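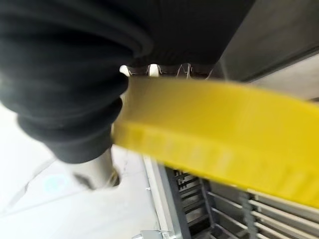 Noise and Sleep in Student Housing at Cadby

Final report submitted by Lise MacLeod
Supervisor: Marlene Lapointe
4 April 2018

1. Background

Ouellet House accommodates 170 students beside the Budeck Road bus depot. Residents have raised concerns about night-time noise, but no record of its effect on sleep had been kept.

2. Method

Residents were invited to complete a sleep diary for 10 nights. The diaries produced 698 usable entries. Entries without a bedtime were excluded.

3. Findings

Residents on the depot side reported waking more often than those facing the courtyard. Hallway doors were the most common complaint – ahead of buses – on both sides of the building.

4. Recommendations

Door closers should be adjusted on all floors before June, and the diary repeated in the fall term.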